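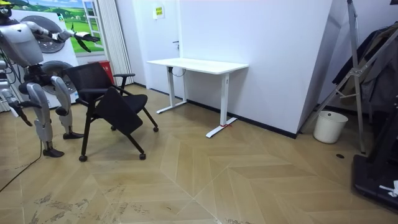 The wall poster and the floor, November

I finally gave up my car. It was a Rido wagon with a bad clutch, and the last quote from the garage was more than I paid for it. Kyu-ri Ko bought it from me for 400 and is using it for parts.

For the past 2 months I have taken the 17 bus to work. It leaves from the stop by the Babaei bakery and goes the long way through Kallitz, past the water tower and the school. The ride is slower than driving and I get a seat most mornings. On the way home I usually stand until the hospital.

The monthly pass was the annoying part. The website would not take my card, so I had to go to the window at Drimorness station, where the line was out the door. Bring exact change if you go – they would not break a fifty for the man in front of me.

What I miss is the big grocery run. I now shop three times a week and carry it home in a backpack. I buy smaller milk, and I stopped buying cat litter in the large bags. Kyu-ri offered to drive me once a month, which I will take her up on when it gets icy.

I have also been reading again. I finished a 355-page book on canals that had been on my shelf for years. The middle was slow but the chapters on locks were good. Next is the one my brother lent me, if I can find it.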